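Twin-arm sorting package from Tundum, anyone running one?

Forum: Cobots and small cells
Page 1 of 1

rundov_cell
Posts: 23

We are being quoted for the Tundum twin-arm pick and place package. For those who haven't seen it, you get two arms' worth of grippers, wrist cameras, mounting plates, cable dressing and the Nguyen-Tran sequencing software, and you bring your own UR arms. Toso are the reseller here. The price is high enough that my manager wants reasons in writing.

My questions are mainly about the grippers and the cable routing. The data sheet covers payload and stroke and says next to nothing about either.

dnicgiolla

I did the acceptance trial on one of these in May, so I can answer some of it. We used foam blocks and a plastic bin on papered tables, with a taped grid so that we could call out positions by cell.

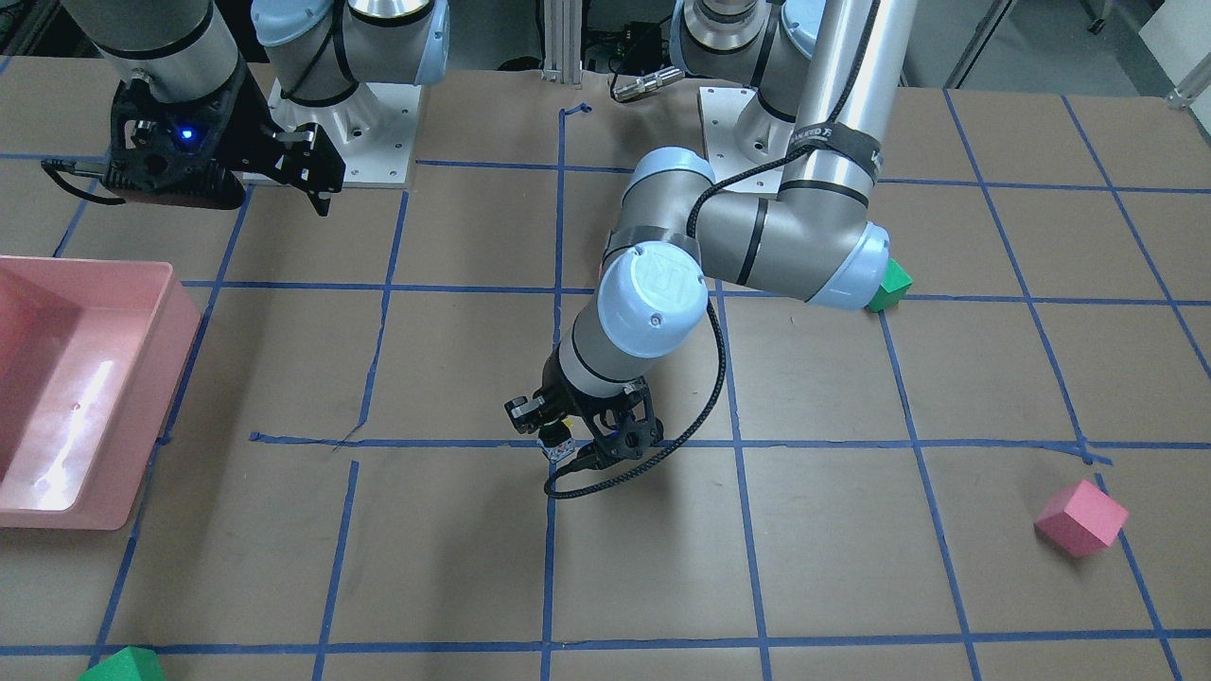 Cable routing is the weakest part of the package. Tundum supply straps and a drawing, and the drawing shows the gripper lead running tight along the forearm with one service loop at the elbow. Follow it and the wrist loses a good part of its travel before the lead goes taut. Leave the lead as a long loop over the forearm and elbow, as on our left arm, and you get the travel back, but you then have to program round the slack. I would ask Toso for a longer lead and two extra straps per arm before signing anything.

The gripper fingers are printed. They are fine on foam. I would not put them on anything with a sharp edge without changing the tips.

rundov_cell

Useful, thanks. Did you have the fingers reprinted or did you buy spares?

dnicgiolla

Spares. The package comes with 3 sets. The files are available if you sign their licence, but our purchasing people wouldn't.

cathal_f

I'll disagree on the cable. We have had the same package for 9 months and routed it to the drawing. No trouble with travel. If the wrist is running out you probably have the tool flange clocked wrong by a quarter turn, and the manual does cover that, in the appendix.

A hanging loop is a snag waiting to happen as soon as there is a bin under it.

dnicgiolla

Flange was checked twice, once by Toso's own engineer. It may come down to how far apart the bases are. What spacing do you have? Our reach across the middle of the table was long, and that is where the lead ran out first.

I accept the point about bins. We added a waypoint above the rim on every place move so that the wrist never turns while it is low. It costs a little cycle time.
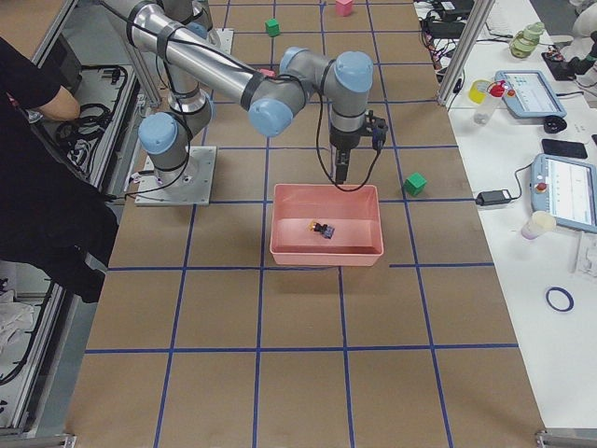
The waypoint is easy to add in the Nguyen-Tran software, to be fair to them. You set a clearance height per container and it is applied to every approach and retreat. What you cannot do is set it per arm. If one arm has a tidy lead and the other has not, both get the slower path.

cathal_f

Our bases are closer together than the drawing recommends, so that could well be it. I hadn't thought about reach.

Per-arm clearance was promised for the next release. It was also promised for the last one.

tpm_greaves

Question for both of you. How does it manage with small upright parts? Blocks are easy. We handle caps and short cylinders, and our present grippers knock over more than they pick.

dnicgiolla

Mixed. With the default approach speed I wouldn't trust it on anything narrow that is standing up. Drop the speed for the last part of the descent and open the fingers only as wide as you need, and it becomes usable. The default is fully open, and the outer finger then sweeps whatever is next to the part.

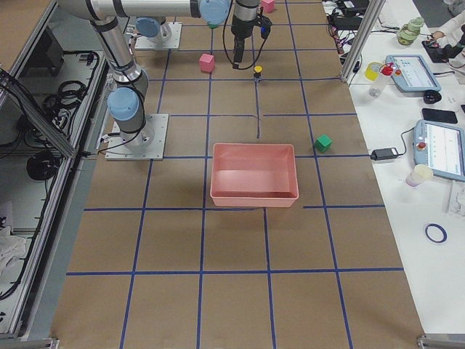
Teach the descent by hand from the pendant and don't rely on the camera height. The camera is good in plan and poor in depth, at least with the calibration routine that ships with it. We redid the calibration with a finer target and it improved, though I would still want a force stop on the descent for anything fragile. The package leaves that switched off.

cathal_f

Agree with all of that. Force stop off by default is a strange choice.

rundov_cell

So my list for Toso is: longer leads, extra straps, base spacing figures in writing, force stop enabled at handover, and a date for per-arm clearance. Anything on support?

cathal_f

Toso answer the phone. Tundum answer email, slowly. Put the software questions to Nguyen-Tran direct, and quote your licence number in the subject line or it goes to the general queue.

dnicgiolla

Same here. Also ask who pays for the second site visit. The quote we had included one, and we needed 2.

tpm_greaves

Thanks, I'll ask for a demo with our own caps. Will post the results if they agree to it.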